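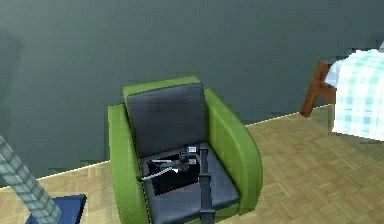

Prultar is a kit of simulated rooms for trying out home robot arms, and I've been living with it since I got fed up of building my own furniture from grey cubes. You get the rooms, an arm, a gripper and a set of little fetching jobs, and you can poke at all of it before you go anywhere near real hardware. My favourite job is still the armchair one. The seat cushion is dark grey, the thing to be fetched is a small black box, and the arm is dark as well, so if your vision code leans on colour (mine did!) it has a rotten time down there while the lime green sides of the chair stand out beautifully.

Home Rooms Files Tasks Discussion Log in

Search this project... Go

# Prultar room pack: notes and data card

Last touched March 27, 2026

## What's in it

- 14 rooms, mostly bedrooms and sitting rooms
- 200 recorded runs per room, good ones and bad ones mixed together
- a plain text label for each run saying what was asked for

The bad runs are in there on purpose. Shufen Li wanted them split off into their own folder and I said I'd do it by May, so please hold me to that.

## Getting going

Unzip it, open `settings.txt`, put in the name of a room and run `start`. If you leave the room blank you get the armchair. The first load is slow and looks as if it has hung. Go and put the kettle on.

The paid version from Feltis adds their support desk and a nicer room editor. I've tried both, and for tinkering at home I'd stick with the free pack. Mhairi Hepburn disagrees with me (she uses the editor all day long) and her write-up is in the `reviews` folder.

## What I like and don't

The floors and fabrics are lovely, far better than I expected for a free download. Cushions are my big grumble, they behave like blocks of wood, so anything you learn about pressing into a soft seat won't carry over to a real one. Shadows are good. Sound, none at all.

I ran the armchair job 40 times with the stock settings and it managed 37, which sounds grand until you move the box right up against the backrest. Then it gets a lot fussier, and I haven't sat down and scored that properly yet.

## Known niggles

- Changing rooms halfway through a run loses the log
- The Ovcombe room has a door that opens the wrong way
- Old save files need converting, use Cameron Cruickshank's script in `tools`

## Using it

Free for home and classroom use. If you're selling something built on it, write to Abrehet Ambaye first, her address is in `licence.txt`.

Share 14 comments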